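Print this thread | E-mail this thread

Clarell Water Quality Board > Home and Well Testing > Iron samples: acidify or not?

cerk_well
Sunday, July 17, 2022

Private well outside Cerkmont, 429 feet, steel casing. The water comes out of the tap clear and goes orange in the pitcher overnight. I want separate numbers for dissolved and total iron before I spend money on a filter. The lab in Pearce sends two bottles, one with acid already in it and one without. The instruction sheet says to fill both and ship them on ice. It does not say whether to filter either one. If the iron drops out in the bottle on the way, the dissolved number is useless.

halfnormal
The sheet is written for total iron, where filtering doesn't matter. For dissolved iron you filter at the tap through 0.45 micron, then acidify. If you acidify first, the acid takes the particles back into solution and you get total iron twice.

pumphouse_east
Disagree that it's worth the trouble. At a household tap with steel casing, run the water until the temperature settles and nearly all of it is dissolved anyway. I filtered mine for a year and the two results never differed by more than the lab's own error.

halfnormal
Your well, your result. His casing could be shedding rust. You can't tell one from the other without filtering.

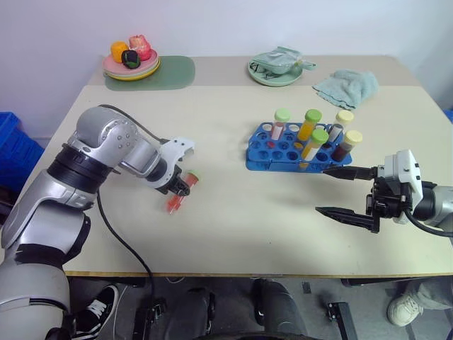
Does the sample need to be filtered before it is acidified?
For dissolved iron, the filter comes first and the acid second. For total iron, skip the filter and put the water straight into the acidified bottle.

cerk_well
OK. Next problem is the filter itself. The syringe filters I found are 25 mm and they plug after a small volume. The lab wants 250 mL.

tds_504
Call and ask them for the real minimum. 250 mL covers a full metals panel with repeats. For iron alone they can work with far less. Mine accepted a 50 mL tube, filled to the line. Throw away the first few mL through each new filter.

pumphouse_east
And check that the tube is metals grade. Ordinary ones are fine for iron at the levels he will see, but if he later wants lead or zinc off the same tube the blank will bite him.

halfnormal
Agree with that part. Also, do not rinse the acidified bottle. People do it every time, the acid goes down the sink, and then they argue with the report.

cerk_well
Did that once already, on the 2020 test. Would explain the low number.

tds_504
It would. Treat that result as missing.
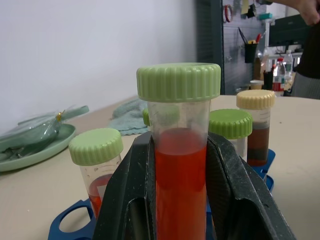
How long can an iron sample sit after acid has been added?
Up to six months is the usual holding time for metals preserved below pH 2. An unpreserved sample should go to the lab as soon as possible, and the dissolved fraction can't be recovered once the iron has settled out.

cerk_well
So the ice is pointless for the acid bottle?

halfnormal
For iron, yes. The ice is for the other bottle, where they run alkalinity and nitrate. They ship as one kit so they get one instruction.

pumphouse_east
I would still send it cold. Costs nothing, and some intake desks mark down a warm kit without looking at which bottle is which.

halfnormal
It costs ice and extra shipping weight. Intake checks pH on the metals bottle.

pumphouse_east
Yours does. The Pearce desk logged mine as "received warm" and I had to phone to get the metals released.

cerk_well
Sending it cold then. Plan: run the tap 20 minutes ahead of the softener, filter one tube, fill one unfiltered, acid in both, raw bottle last with no air space. I will do it again in September when the water table is down and post both sets.

tds_504
Write the tap location on the label. Half the odd results on this board are softened water.

Related threads
Devano cartridge housing weeps at the lower O-ring
Orange stain returns after shock chlorination
Manganese result higher than iron, is this normal?
Field pH strips compared with a meter
Well depth and hardness, Cerkmont area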